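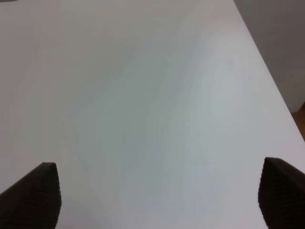
A smooth, pale tabletop

How to Find the Density of a Rock at Home

Last updated: Saturday, July 6, 2019

Density is one of the few things you can measure on a rock without breaking it or buying much equipment. It won't name the rock for you, but it will often rule out a wrong guess. Granite and basalt can be hard to judge by feel, and a dense piece of ore can look like any other brown cobble.

You need a hanging scale that reads in grams, a bucket of water, and thin fishing line. I use a small luggage-type scale that is steady up to 900 grams, so I pick rocks lighter than that. Avoid cotton string. It soaks up water and adds weight.

Choosing the rock

Take a solid piece with no open cracks and scrub off the dirt. Pumice, soft sandstone and anything crumbly will give poor numbers, as water gets into the pores while you are weighing. Let the rock dry overnight after you scrub it. 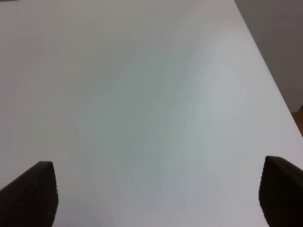
Ayuba Dramani

Weighing it dry

Tie the line around the rock in both directions, like a parcel, and leave a loop at the top. Zero the scale, hang the rock from the hook, and wait for it to stop swinging. Write down the number. The piece I did last, a dark gray cobble from the creek bed below Pilby, came to 804 grams.

Weighing it in water

Fill the bucket deep enough to cover the rock completely. With the rock still on the hook, lower it until it is under the surface and not touching the sides or the bottom. Shake it gently to get rid of bubbles. Read the scale again. My cobble read 514 grams.

If the number keeps creeping up, the rock is taking in water. Use the first steady reading, or try a different rock.

Doing the math

Subtract the second number from the first. That gives the weight of the water the rock pushed aside, and a gram of water takes up very nearly one cubic centimeter, so it is also the volume. For the cobble:

804 - 514 = 290 cubic centimeters
804 / 290 = 2.77 grams per cubic centimeter

Reading the result

Quartz is 2.65. Most granite falls between 2.6 and 2.7. Basalt is usually between 2.8 and 3.0, though gas holes can bring it lower. Limestone overlaps with granite, so try a drop of vinegar on a scratched spot and look for fizzing. Anything over 4 probably has a good deal of metal in it.

Mine could be a light basalt or a heavier limestone. It did not fizz. I have eight more from the same bank to weigh in August.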